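The Shared Kitchen: The Great Cupboard Reckoning

Those of you who use the second-floor kitchen will have noticed that the crockery cupboard now closes. This is new. For most of the spring it was held shut with a rubber band and goodwill, and the goodwill went first.

On Friday a few of us took everything out, put it on tables and had a look at what we own. Odette Besnard made the list. We are the proud keepers of 50 mugs, which would be splendid if more than 2 people ever wanted tea at once, and a soup tureen that has not met soup in living memory. There was also a bag of lids. The lids fit nothing. We tried them on everything, including the tureen, and then on each other, and put them in the box by the stairs marked Free, where I fully expect them to outlast the building.

The good news is the bowls. It seems that at some point we stopped buying white ones and went over to the colors of a baby shower, and I have to admit they cheer the place up. They are also the right size for cereal, leftovers, and the amount of ice cream a person will admit to. The bowls now live on the lower shelf, where you can reach them without climbing on the counter. (You know who you are. So does the counter.)
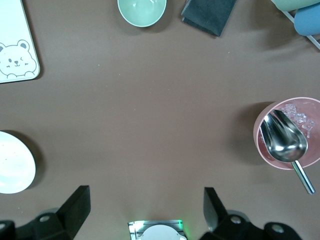
A-yeong Geum would like it known that she has been asking for the bowls to go on the lower shelf since she moved in, that she once drew a diagram, and that she would now like to talk about the trays. Her position is that trays should stand upright, like books, and that anybody who lays them flat is only building a pile for the next person to lift. She is right, and we have given her the tall slot beside the oven to prove it in. The one with the winking bear goes in front. It was put to a vote and no other tray got any support.

Dish cloths were a sadder story. We kept the dark ones, on the grounds that they hide a multitude of curries, and cut the rest up for rags. Please fold a cloth when you've finished with it. A cloth left in a ball at the back of the sink by Monday has opinions of its own.

The wire racks are staying too, though they're for cooling and draining, and if you must store your mail on something, there is a hall table.

Still unclaimed: a garlic press, a cake tin with a very confident dent in it, and one half of a salad spinner. If any of these are yours, come and get them before the end of July. After that they go to the stairs to keep the lids company.

Next month we do the spice shelf, which holds three open jars of cumin and something in foil. Bring gloves.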